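Wednesday at Skultcombe

The bus to Skultcombe takes 51 minutes and lets you off at a stop with no shelter, which on a November morning felt like the first item on the program. From there you follow the cardboard arrows. Two of them disagreed. I went with the newer one.

I'd signed up for the open day at the Drandivwood fit-out works mostly for the walls. They make the interiors for workshops and training rooms: wall panels, rails, shelving, the stuff you look at for years without once wondering who chose the colour. Kiều Dương chose the colour. She has run the finishing shop through 4 changes of catalogue, and she walked us through the lot with the patience of somebody who has heard every joke about beige.

The first stop was the sample library, which holds 181 finishes, a good share of them grey. I was handed two and asked which I preferred. I said the left. They were the same grey — the label on the back settled it — and I kept quiet until morning tea.

Morning tea was a lamington and an urn with views of its own about temperature.

After that we saw the Iltumik room, fitted out last year and still the one they like to show people. It's where the yellow went. Kiều told us the client had asked for "something cheerful" and then spent a month being frightened of it. I liked it a great deal. Corrugated panelling in a colour that strong does the work of a second coffee, and a plain pale wall nearby lets your eyes sit down for a bit.

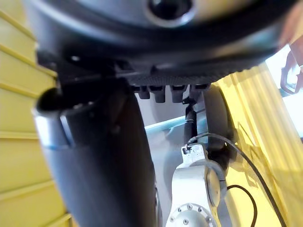
Yellow corrugated panelling and the light blue rail, Iltumik room.

The rail got its own five minutes. A man from Shokri wanted to know if it came in red. It does. He wrote that down, underlined it, and asked about green.

Entry was free, parking is limited to 100 cars, and the gift bag contained a pencil and a small square of grey. I've put it on my desk. It might be the left one.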